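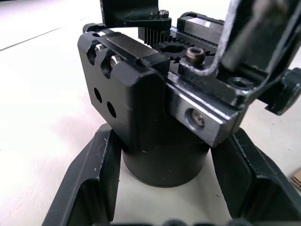 Maya Najjar wrote in to say she's been oiling her garage shelves' worth of tools for years and they still go gummy by December. Mine did too, Maya! I was putting new oil on top of old gunk, over and over.

So now I wipe first. An old toothbrush, a rag, a dab of mineral spirits, then one drop of light oil — one! — worked back and forth until it moves freely. Anything that sits near sawdust gets dry lube instead.

Small screws go in a muffin tin in the order they came out. I did the vise and both bench clamps this way last winter and it took me 104 minutes, with a coffee break in there.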